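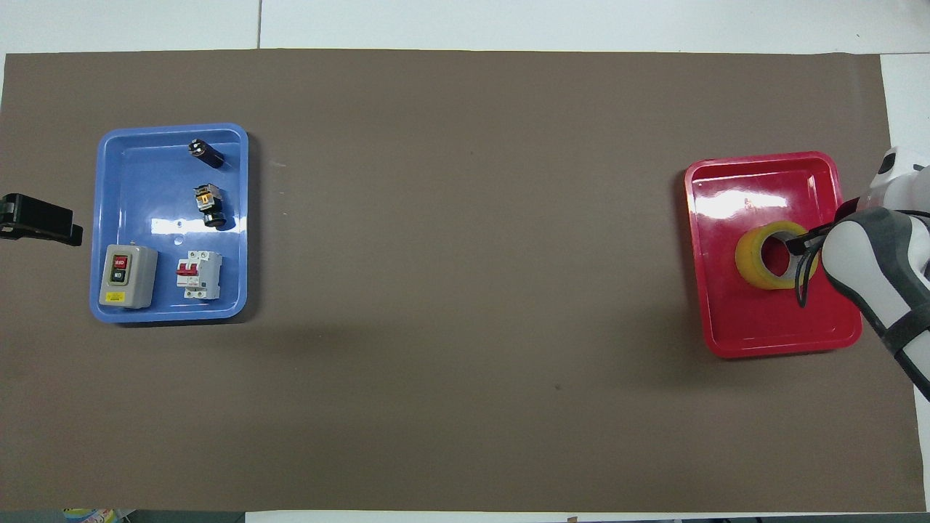

Replacing a panel push button on a shop machine

Most push buttons on small drill presses, dust collectors and bench grinders fail at the contacts long before the outer body wears out. The usual signs are a motor that needs two or three presses to start, a button that feels soft, or a stop button that has to be held down. Replacement takes less than an hour if the new part matches the old one.

Before removing anything

Unplug the machine. If it is wired directly to a circuit, switch off the breaker, put a lock or tape over it, and test at the terminals with a meter. Test the meter on a live outlet first and again afterward. Wait five minutes before opening any enclosure that contains a motor capacitor, then check the capacitor terminals as well.

Photograph the wiring from two angles. Label each wire with masking tape before loosening a screw. Wire color is not a reliable guide on older machines, where repairs have often been made with whatever was in the drawer.

Reading the old part

Four things must match: hole diameter, contact type, voltage and current rating, and terminal style.

Hole diameter. Common panel sizes are 16, 22 and 30 mm. Measure the hole and not the bezel, which is always wider. A 22 mm button needs a hole slightly over 22 mm. Do not open up a smaller hole with a hand file. A step drill leaves a rounder edge.

Contact type. A start button is normally open (NO) and a stop button is normally closed (NC). Check the old part with the meter on continuity. NC reads closed at rest and open when pressed. Many contact blocks carry one of each, and the terminals are marked 1-2 for NC and 3-4 for NO.

Rating. Look for the motor or inductive rating. A button marked 10 A for a resistive load may be good for only 3 A on a motor. In a machine with a magnetic starter, the button carries coil current only and a light-duty part will do.

Terminals. Screw terminals accept bare stranded wire under a clamp plate. Push-on tabs need the correct crimp connector, 4.8 or 6.3 mm wide. Solder lugs are best avoided on anything that vibrates.

Working surface

Cover the bench with brown kraft paper. Small screws and spring washers show up well against it, and metal filings can be folded up and thrown away at the end. Tape the corners. A shallow tray with a rim keeps parts from rolling. Use one tray for the parts coming out and another for those going in.

Fitting the new button

1. Remove the contact block from the button body. Most have a lever or a quarter-turn collar.
2. Deburr the panel hole on both sides.
3. Fit the rubber gasket on the front of the panel, under the bezel.
4. Tighten the rear nut by hand, then a quarter turn with a wrench. Plastic threads strip easily.
5. Snap on the contact block and move the wires over one at a time from the old part.
6. Tug each wire. If it moves, redo it.
7. Check continuity at rest and pressed before closing the cover.

The ground wire must go back to the same stud, with a toothed washer under the ring terminal and the paint scraped off around it.

Test with the machine unloaded, using the stop button first. If the motor hums and does not turn, cut the power at once. The fault is then likely in the start capacitor or the motor itself.

Storing spares

Keep new buttons in closed bags with a slip showing hole size, contact type and rating. Fine sawdust gets into open contact blocks and raises the resistance. Do not spray contacts with general-purpose oil. It holds dust.

Discard any block with brown or blistered plastic near the terminals, even if it still tests good.

Filed under: Workshop, Electrical
Last revised 1 August 2019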